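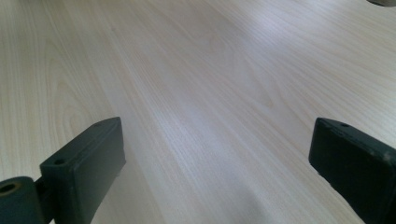 Light on a pale wooden tabletop.

Review: Berik, a classroom simulation of a war economy
Published by Simard. Designed by Mélanie Lapointe.

I teach a short evening course on conflict and trade for adults, and for many years I have looked for a way to make my students understand the checkpoint. They read that a road is closed and they imagine that nothing passes. Then they read that sugar costs four times more on the other side, and they do not connect these facts. Berik is a simulation kit which tries to connect them, and for the most part it does this well.

The setting is Uvberg, an imaginary province divided by a ceasefire line along the river Drinis. Berik is the only town with a bridge. Each group of players receives a role: the wholesalers, the bus company, the governor's office, the militia at the bridge, the bakers, the aid agency. There are 265 cards, a folded map, a price table and a thick booklet of rules. A full session takes 3 hours if the teacher has prepared, and much longer if she has not. I was in the second situation the first time.

Every round represents one month. The groups agree on prices, pay or refuse to pay at the bridge, and write their accounts on a common sheet. The militia starts very poor. In my first session it was richer than the governor by August of the game year, and the students who played it had stopped talking about politics. They were only worried that the peace talks card would come from the pile. When it came, they offered the governor money to delay the signing, although there is no rule that suggests this. I found this moment worth the whole evening.

The best part of the design is the flour. It is subsidised on one bank and scarce on the other, so everybody touches it: the bakers must buy it, the bus drivers hide it under the seats, the aid agency brings more of it and makes the price fall at a bad moment. My students argued for a long time about whether the agency should pay the bridge fee. The booklet gives no answer to this and I am grateful.

I have some complaints. The rules for currency are too heavy. There are two kinds of money and the exchange rate changes each round by a formula which occupies half a page, and I had to do this calculation alone while twenty adults drank their coffee. A printed table would solve the problem. The civilians are also too silent. They exist as a number on the price table, 600 households in the poor quarter, and when the number goes down a group loses points. I understand why it was made like this, but one of my students, who grew up near a real front line, said that it made her uncomfortable, and I think she was right. In the later sessions I gave her the households as a role — she wrote the cards herself — and the game was slower but more serious.

The booklet has short essays by Lapointe between the chapters. They are clear and without jargon. The one on import licences can be given as reading even if you never open the cards. The one on reconstruction contracts is weaker and repeats the earlier material.

The English is good, with a few mistakes on the cards. "Toll" and "tax" are used as if they were the same thing, which in this subject they are not, and my students asked about it each time.

I would recommend Berik for groups of twelve or more, with 2 teachers if possible. For a small seminar it does not work so well, as one person cannot be a whole militia and also bargain with four others. The box is sold only by the publisher, and mine arrived with one corner broken and all the cards in good order.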